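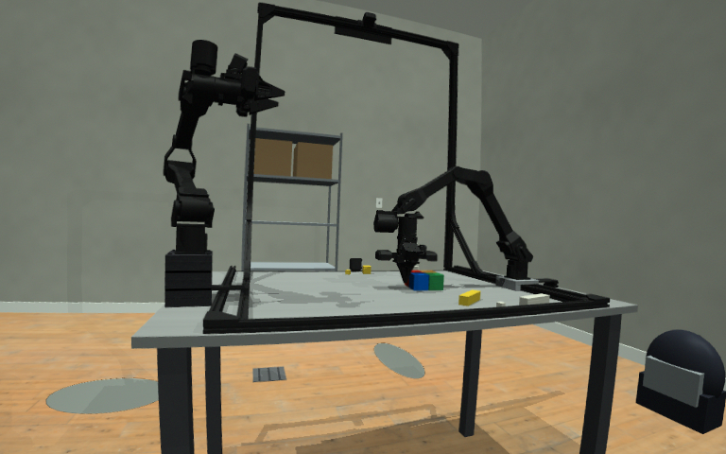

Someone in the second row asked last week whether you can just stain a tabletop straight over the old varnish, and would it save an afternoon. Fair question, and one I get every single term! The short version is no. Stain needs bare timber to soak into, and varnish is there to stop things soaking in. What you get is a sticky brown film that comes off on your sleeve for the next month (I have the shirt).

So, week four: stripping, sanding and your first coat. Bring old clothes and your own mask. I've got gloves in medium and large, but if your hands are small you'll want your own.

Stripping first. We use the gel, because the runny stuff goes everywhere except where you put it. Lay it on thick, brush it in one direction and then leave it alone. Everybody wants to poke it after five minutes. Don't! Go and have a cuppa. When the old finish has wrinkled up like the skin on custard, push it off with the plastic scraper, working along the grain. Corners and turned legs get the steel wool. Used wool goes in the metal bin with the lid, please, and never in with the sawdust.

Now sanding, where I get a bit fussy. Start at 120 grit if the surface is rough, go to 200 or thereabouts (our supplier sells 180 and 220, either will do), and stop at 300 only if you're oiling. Go too fine before staining and the colour won't take evenly, particularly on pine, which is blotchy enough already. Wipe down between grits. I know it's boring, I put the radio on.

If your piece is veneered, come and see me before you touch it with the orbital. Larkwood sideboards are the ones that catch people out: lovely things, with a face so thin you can be through it while you're thinking about lunch. Hand sand those, with a cork block.

First coat. Most of you chose the Plenero oil and a few went for the Keltau water-based, so check the tin before you copy your neighbour. Oil goes on with a rag, sits for a bit, and then you wipe off every last skerrick you can. The water-based goes on with a synthetic brush in thin coats, and you don't go back over it once it starts to drag. Oily rags get laid out flat on the rack outside to dry, never scrunched up. They can heat up by themselves and catch fire, and I'm deadly serious about that one.

Homework is a test board, same timber as your project if you can get it, with three coats on one half and one coat on the other. Write the product on the back in pencil. Offcuts are in the Pugh crate by the roller door, help yourselves.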